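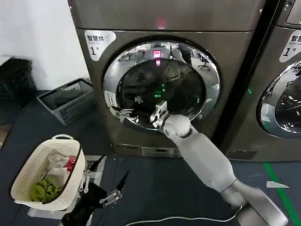
3.2 Setup and upkeep of the laundry cell

The cell holds two front-loading machines side by side, one for drying and one for washing, and a two-armed robot that works in front of them. Each arm carries a gripper with metal fingers. Clothes reach the robot in a perforated basket on a raised metal stand, so that the arms do not have to bend to floor level. Figure 4 shows the right gripper at the rim of a machine door, with the loaded basket beside the left gripper.

Figure 4. Right gripper at the lower left rim of the door.

The door gave us more work than the clothes did. Its chrome ring and dark glass reflect the room, and the depth readings there were poor. We therefore stopped looking for the ring itself. The robot finds the label at the upper left corner of the front panel and works out the door position from a stored offset. The offset is measured by hand for each machine and has to be taken again whenever a machine is moved. Green tape on the floor helps us put things back.

Between August and February 21, 2022, the cell made 2,993 door pulls. Wear showed first at the fingertips. The original Dosex pads became smooth and slid along the chrome, and we changed to a softer pad from Brinkmann. Pads are now replaced in pairs every 2 weeks. The finger joints are wiped clean of lint at the same time, and their screws are checked with a torque driver. A pad change takes up to 6 minutes, after which the operator runs one slow pull with the door unlatched.

The wrist failed once. Eckhard Harms traced the fault to a connector that had worked loose under repeated sideways load. He fitted a locking type and shortened the pull path, which lowered the side force at the wrist. The Ostero controller needed no change apart from a new force limit. Cables on the floor are checked before each run, as the base can shift slightly during a hard pull.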